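Longo Serving and Draining Tray
Olia Tableware and Kitchen Storage, Listlow range

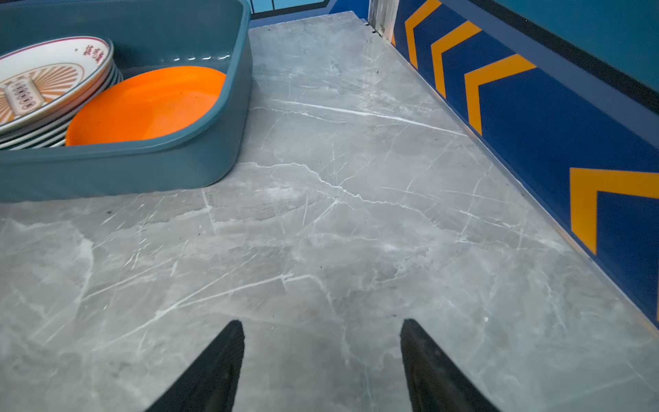
The Longo tray is intended for shared kitchens, canteens and serving counters where plates and bowls must be kept together between washing and use. It has a flat base, rounded corners and a raised rim, and it is moulded in one piece so that there are no joints in which food or grease can collect. Crockery may be stacked flat or stood on edge. In the teal-blue version, white ceramic plates are tilted on edge in a stack, with a shallow orange plastic dish leaning against them, and the printed face of the outermost plate remains in view. This arrangement is recommended where patterned crockery has to be identified quickly by serving staff.

Materials and finish
The tray is made from food-safe plastic with a smooth inner surface. The colour runs through the full thickness of the material and will not peel. Light surface scratches are to be expected after long use and do not affect the performance of the tray.

Use on worktops
The tray may be used on stone, marble-patterned, steel or laminate worktops. It should be placed on a level surface, well back from the front edge. Crumbs and grit should be wiped from the worktop before the tray is set down, as small particles trapped under the base may mark a polished surface. The tray must not be placed on a hob or beside an open flame.

Loading
Plates stored on edge should all lean in the same direction, with the largest at the back. Bowls and shallow dishes are best added last. Ceramic and plastic items may be kept in the same tray, provided that heavy plates do not rest on lighter dishes. A loaded tray should be lifted with both hands.

Cleaning
Wash by hand in warm water with a mild detergent, or place in a commercial dishwasher on a standard programme. Scouring pads and bleach should not be used. Trays in daily service should be emptied and washed at the end of each shift.

Ordering
The Longo is supplied in cartons of 6. Single trays may be bought from the Listlow showroom. Orders are normally sent out within 5 working days, and the tray carries a guarantee of 3 years against cracking in normal use. The Grillano wire insert, which holds plates upright in separate slots, is sold separately and fits the Longo only.

Crockery is not included.

Catering and institutional enquiries should be addressed to Youssra Ghoneim, Contract Sales, Olia, quoting product reference Longo 900. Samples in other colours can be sent on request.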